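Collecting Demonstrations for Manipulation Policies
Lecture notes, unit 3
Instructor: Larysa Derkach. Lab sections: Arsen Karpenko, Olesia Panasiuk

These notes cover the part of the course between teleoperation and training. Read them before your first lab slot. The training code is in the next unit and is not needed here.

3.1 What one example contains

An example, or episode, is a time-ordered record of one attempt at one task. At each step it holds the camera images, the joint positions of both arms, the gripper openings, and the command sent by the operator. The command and the measured position are stored separately. Under load they differ, and a policy trained on the measured position alone will tend to grip too weakly.

Each episode also has a header: task name, operator initials, station, start time, outcome, and a free-text note. The header is filled in by hand. Most of the errors found in the January set were in the header.

3.2 Fixing the task definition

Write the task down before recording anything. A usable definition states the start condition, the end condition, and what counts as failure. "Tidy the cables" is not usable. "Pick up one loose cable and release it inside the basket, with no part of the cable touching the tabletop" is usable, because two people watching the same episode will give it the same label.

Karpenko's section uses a short test for this. Two students label the same episodes without talking. If they disagree on any of them, the definition is rewritten and the episodes are labeled again.

A definition may allow more than one way of doing the task, but then the ways should be listed. If one operator always picks the cable up by the plug and another by the middle, the policy can learn an average of the two, and the average grasp point may be on no part of the cable at all. Either choose one grasp or collect enough of each that both are well covered.

3.3 Variation

The learner only sees what was recorded. Things that stay constant during collection become things the policy depends on, whether or not they matter to the task. Vary the following on purpose:

Object position and orientation. Move the objects between episodes, not only between sessions.
Cable shape. Pick the cable up and drop it again. Do not lay it out by hand, which gives smooth curves that are easy to grasp.
Order of subtasks, where the definition allows it.
Starting pose of the arms, within the marked range.
Operator. No one person should record more than half of a set.

Do not vary the camera mounts, the table height, or the control rate. If any of these changes, open a new set.

3.4 Size of the set

For the cable task the course target is 2000 episodes across all sections. The set stood at 1049 accepted episodes on Jul 28, 2025. Each student pair contributes 70 accepted episodes. Rejected ones do not count toward the 70 but must still be uploaded.

The target was set from earlier work on the Ududstead stations, where the error on held-out episodes kept dropping with more data up to the point where collection stopped. We do not know where the curve flattens. Fröhlich's notes from the Jurnamden workshop argue that operator variety matters more than count for deformable objects; the evidence there is from one task and should be read with care.

3.5 Failed and recovered attempts

Keep them. There are three cases.

Clean success: the end condition is met with no dropped object and no repeated grasp.
Recovered: a grasp slips or misses, the operator corrects, and the end condition is met.
Failure: the end condition is not met within the time limit.

Clean and recovered episodes both go into training. Recovered episodes are the only place where the policy sees what to do after a miss — a set made of clean episodes alone produces a policy that drifts after its first error and does not come back. Failures are kept out of imitation training and used later for the success classifier.

Do not make mistakes on purpose in order to get recovered episodes. Staged misses are slower and more regular than real ones.

3.6 Deformable objects

Cables are harder than rigid parts for three reasons. Their state cannot be written as a single position and angle. They hide one another and themselves. Moving one end moves other parts in ways that depend on friction with the table and on contact with nearby objects.

The practical effect is that a single camera view is often not enough to tell which plug belongs to which cable. The operator usually knows from having moved it earlier. The policy may not. If you find yourself using knowledge that is not in the images, pull the cable gently to show where it leads before grasping. Record this as part of the episode.

3.7 Station and procedure

The bimanual station has both arms on a rail along the front edge of the table, so that their working areas overlap in the middle. The network task uses two black switches, colored cables, and a white mesh basket of wires on the right side.

Steps for one episode:

1. Reset the objects using the next line of the reset sheet.
2. Move both arms to a start pose and wait until they are still.
3. Check that the switches and the basket are visible in the overhead view.
4. Start recording, then carry out the task at an even pace. Avoid long pauses; the policy will copy them.
5. Before closing a gripper on a network cable, check what else is within reach of the fingers. Loose cables and the arms' own purple cables share the same space.

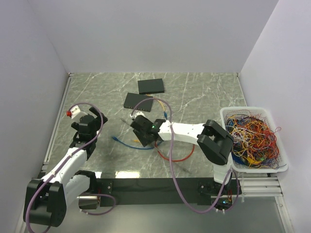
6. When the end condition is met, open the grippers, back both arms off, and stop recording.
7. Fill in the header at once, including the outcome.

3.8 Checks before upload

Run the replay tool on every tenth episode and watch it to the end. Look for dropped images, a command stream that runs ahead of the video, and episodes in which the arms move before the task begins. Trim nothing by hand. Episodes that fail a check are marked rejected with a reason code.

Questions about the replay tool go to Oksana Romaniuk. The reset sheets are in the Yatsenko folder on the course drive.

3.9 Exercises

a. Write a task definition for plugging a cable into a switch port. State how a plug that is inserted but not latched should be labeled.
b. Take ten episodes from the shared set and label the outcome of each. Compare with the header and report every mismatch.
c. Explain what a policy would learn from a set in which the basket is never moved.

Reading for the next unit: Ernport technical note on action chunking, sections 1 and 2.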